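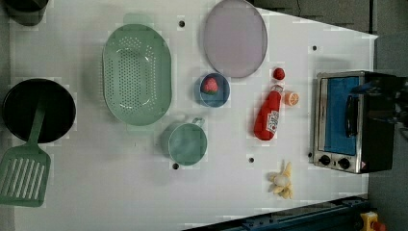

소꿉 부엌 상자에 들어가는 프라이팬과 체, 접시, 컵, 토스터 오븐, 그리고 음식 모형

7월부터 소꿉 부엌 상자를 다시 빌려 드립니다

장난감 도서실 회원 여러분, 안녕하세요. 사른포트 장난감 도서실의 아코시 카토나입니다. 봄에 많은 분이 물어보신 소꿉 부엌 상자가 다시 준비되었습니다. 번호는 3848번이고, 예전과 같은 선반에 있습니다. 상자 옆면에 노란 종이를 붙였으니 쉽게 찾으실 수 있습니다.

이번에는 내용을 조금 바꾸었습니다. 예전 상자에는 작은 포크와 숟가락이 아주 많았는데, 돌아올 때마다 몇 개가 없었습니다. 어느 회원님은 세탁기 안에서 숟가락을 찾았다고 전화를 주셨습니다. 그래서 작은 것을 줄이고, 아이가 두 손으로 잡을 수 있는 큰 물건을 더 넣었습니다. 체와 프라이팬이 그런 물건입니다. 체는 물놀이나 모래놀이에도 쓸 수 있지만, 모래놀이에 쓰셨다면 구멍을 솔로 한 번 닦아 주시면 고맙겠습니다.

토스터 오븐은 이 상자에서 제일 무거운 물건입니다. 가방에 넣을 때 맨 아래에 놓아 주십시오. 저는 처음에 이것을 과일 위에 놓았고, 집에 와서 많이 후회했습니다. 오븐은 장난감이므로 진짜 빵을 넣지 말아 주십시오. 지난번에 부스러기를 모두 꺼내는 데 저녁 시간을 다 썼습니다. 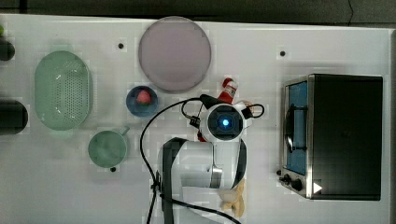

빌리는 기간은 두 주입니다. 기다리는 가족이 없으면 한 번 더 연장할 수 있습니다. 연장은 전화로도 되고, 도서실에 오셔서 말씀하셔도 됩니다. 지금 이름을 적어 주신 가족은 22가족쯤이라서, 여름에는 연장이 조금 어려울 것 같습니다. 누브소프 쪽에 사시는 분은 그쪽 분실에서 받으실 수도 있는데, 그 경우에는 미리 말씀해 주셔야 상자가 갑니다.

집에서 어떻게 놀면 좋은지 물어보시는 분이 계셔서, 다니시 차우드리 선생님께 부탁을 드렸습니다. 선생님은 우리 유아 놀이 모임을 맡고 계십니다. 선생님이 제일 좋아하시는 놀이는 "주문 받기"입니다. 어른이 손님이 되고 아이가 요리사가 됩니다. 손님은 처음에 쉬운 것을 주문합니다. 예를 들면 "바나나 하나 주세요"라고 합니다. 아이가 잘하면 조금 길게 말합니다. "딸기를 그릇에 담고, 오렌지는 접시에 놓아 주세요." 아이가 틀려도 괜찮습니다. 손님은 나온 음식을 맛있게 먹으면 됩니다. 제 딸은 무엇을 주문해도 케첩을 가지고 옵니다. 저는 이제 케첩을 먼저 주문합니다.

언어를 두 개 쓰는 가정에도 이 놀이를 권하고 싶습니다. 우리 집에서는 아침에는 헝가리어로, 저녁에는 한국어로 주문을 받습니다. 저도 "뒤집개"라는 말을 이 놀이를 하면서 배웠습니다. 그전에는 "납작한 숟가락"이라고 불렀는데, 가게 점원이 친절하게도 알아들어 주셨습니다. 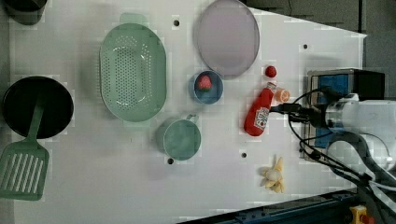

정리 방법에 대해서도 부탁이 있습니다. 상자 안에 목록이 있으니, 돌려주시기 전에 아이와 같이 하나씩 확인해 주십시오. 짝이 되는 물건을 먼저 모으면 빨리 끝납니다. 뒤집개는 프라이팬 위에 걸쳐 두고, 딸기는 파란 그릇에 담아 두면, 목록을 읽을 때 눈에 잘 보입니다. 케첩 옆에 있는 작고 빨간 과일은 굴러가기 쉬우니 컵 안에 넣어 주십시오. 큰 체는 맨 나중에 넣는 것이 좋습니다. 먼저 넣으면 자리를 많이 차지해서 뚜껑이 닫히지 않습니다.

닦을 때는 미지근한 물과 부드러운 수건이면 충분합니다. 토스터 오븐은 물에 담그지 말고 겉만 닦아 주십시오. 식기세척기도 쓰지 말아 주십시오. 무엇이 깨지거나 없어졌으면 걱정하지 마시고 목록 뒤쪽에 적어 주십시오. 따로 돈을 받지 않습니다.

상자를 담는 튼튼한 가방은 포도르 문구점에서 주셨습니다. 감사합니다. 가방도 상자와 함께 돌려주셔야 합니다. 봄에 가방 하나가 시장에 갔다가 감자를 담고 돌아온 일이 있었습니다.

도서실은 아침 10시에 문을 엽니다. 처음 빌리시는 분은 회원 카드를 가지고 오십시오. 카드가 없으신 분은 그 자리에서 만들어 드립니다. 다음 호에서는 펠렌트 나무 기차 세트를 소개하겠습니다. 기찻길 조각을 아직 집에 가지고 계신 분은 그 전에 꼭 돌려주시기 바랍니다.

아코시 카토나 드림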